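Is drawer liner with cedar oil worth it for an old dresser?

Asked by Saodah Osman

I picked up a used dresser and the drawers smell musty. The store wants $40 for a pack of Prolitz scented liner and says it "locks out odor" for 90 days. Has anyone gotten that kind of result, or is it just perfume on paper?

3 answers

Wyn Gough
Perfume on paper. I bought the Prolitz in February and the smell was back before I'd filled the second drawer. Pull the drawers, wipe the raw wood with white vinegar and leave them out in the shade. If that doesn't do it, a thin coat of clear shellac inside will - but only inside, and let it cure.

Esperanza Garrido
I like mine! smells nice

Tudur Prydderch
"Locks out" how, exactly? Ask the store that. Liner covers the bottom of the drawer and musty smell comes off the sides and back too. I'd skip the Juvis sachets as well, same idea in a smaller bag. Baking soda in a saucer costs next to nothing, though I wouldn't expect miracles from that either. Check the back panel for mold first. 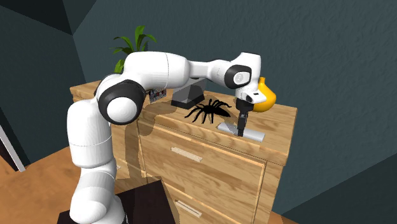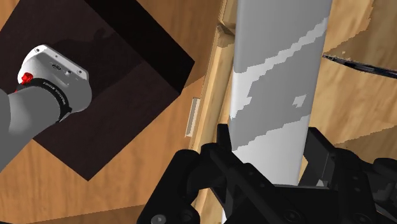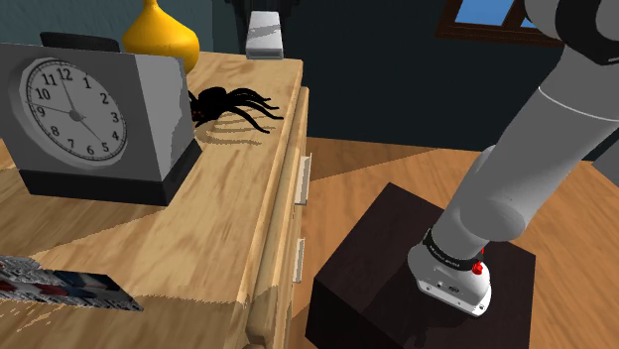 Last picture: clock and spider on the dresser top.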